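### 3.2 Board, pieces and placement procedure

The trials used peg boards of the stacking kind sold for early-years classrooms, in which a coloured piece with a single round hole is put over an upright dowel and lowered until it rests on the base board or on the piece beneath it.

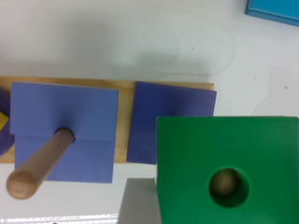
Boards of this kind are usually described in catalogues by the number of pegs and the number of colours. Neither figure says much about how hard a piece is to seat. The variables that matter for the present purpose are the clearance between hole and dowel, the shape of the dowel tip, the height of the piece and the presence or absence of a neighbouring piece that limits sideways movement. The first two were taken from the board itself before the trials began. The last two were recorded for each placement.

**Boards.** All boards came from one supplier (Rätsep) and were bought in a single order, so that differences between production runs would not enter the results. Each has a plain wooden base carrying upright wooden dowels with rounded tips. The dowels are glued into the base at manufacture. Before use, every dowel was checked by hand for looseness, and any board on which a dowel could be turned was set aside. Dowels were not sanded, waxed or otherwise treated. Two boards had a ridge of dried glue at the foot of one dowel, which stopped a piece from lying flat, and these were also excluded.

**Pieces.** Pieces were sorted by colour and stored in separate trays. Several of the colours in the set are close to one another, and the two blues proved troublesome in the pilot work at Starkby, where they were confused in the written record on more than one occasion. The lighter was entered as "periwinkle" and the darker as "indigo" from then on. The colour names have no bearing on the analysis except as labels. Pieces with visible damage at the rim of the hole were withdrawn and replaced from the spare trays, and the replacement was noted against the trial number.

**Clearance.** The hole in each piece is wider than the dowel, and a seated piece can be moved slightly from side to side. We define *offset* as the horizontal distance between the centre of the hole and the centre of the dowel tip at the moment the piece is above the peg. Where the offset is small, the rounded tip enters the hole without touching the rim. As it grows, the rim meets the curved part of the tip and the piece is guided inwards as it comes down. Beyond a certain offset the rim lands on top of the dowel and the piece stops. The second of these conditions is the one of most interest here, as it is where the shape of the tip does useful work.

Figure 2 shows a green piece at the lower right in which the centre line of the hole and that of the dowel do not quite agree: the tip can be seen through the opening, slightly to the left of its middle. The two blue pieces are beside it with the base board. Views of this sort are useful for judging the direction of an offset but a poor guide to its size, as the apparent position of the tip changes with the angle of view. A dowel seen at close range may also look longer than it is and appear to lean. Offsets were therefore never read from images. They were taken with a sliding gauge fixed to the bench, with the board clamped against a stop.

**Procedure.** A placement began with the piece held level above the chosen peg and ended when one of three conditions was met: the piece lay flat on its support; the piece had been moved sideways at least once and then lay flat; or the piece had stopped on the dowel and did not descend when released. These are referred to below as *direct*, *corrected* and *jammed*. A piece that came to rest at a slant partway down the dowel was counted as jammed even if a light tap would have freed it. No tap was given until the outcome had been written down.

The board was returned to the same position after every placement. The order of pegs was drawn in advance and printed on a sheet, with the piece colour given beside each entry. Where the sheet called for a neighbour, a second piece was put down on the adjoining part of the board first, and its own placement was not scored. Neighbouring pieces were allowed to touch but were not pressed together.

**Number of placements.** A total of 2,000 placements were scored. Of these, 1,010 were direct and 249 were jammed. The remainder were corrected. Among the jammed placements, 114 were freed by lifting the piece clear of the tip and lowering it again without any deliberate change of position. We take this to mean that the piece had tilted during the descent and that the original offset was within the range the tip could accommodate. The other jams needed a sideways move before the piece would go down.

**Tilt.** Tilt was not controlled directly. A tall piece tends to correct its own tilt once a good length of the dowel is inside the hole, whereas a thin piece can remain slanted almost to the bottom. For the same reason a tall piece that enters at a slant is more likely to bind early, with one edge of the hole against the front of the dowel and the opposite edge against the back. Both effects were seen in the pilot work and they act in opposite directions, so piece height was kept as a separate factor in the model and was not folded into clearance.

**Surface condition.** Moisture is known to alter the fit of wooden parts. The boards were kept in the trial room for a week before first use and were not moved between sessions. The room was heated but had no humidity control. A repeat of the clearance measurements was planned for July, when the room is warmer, and is to be reported separately. Boards were wiped with a dry cloth at the end of each session. Water and cleaning sprays were kept off them for the whole of the period, although this departs from normal classroom practice, where the boards are washed.

**Reliability of scoring.** Outcomes were scored at the bench and again from recordings by a second scorer working at Nendent, who did not have the first set of scores. Disagreements were almost all between *direct* and *corrected*, and arose where a piece shifted sideways under the guidance of the tip alone. The rule adopted was that such a shift does not count as a correction. A correction requires that the piece be moved sideways while its weight is still held. Placements on which the scorers still differed after the rule had been applied were given the bench score.

The same boards and sorting trays were used for the removal trials described in Section 3.3, with the pegs drawn in a fresh order.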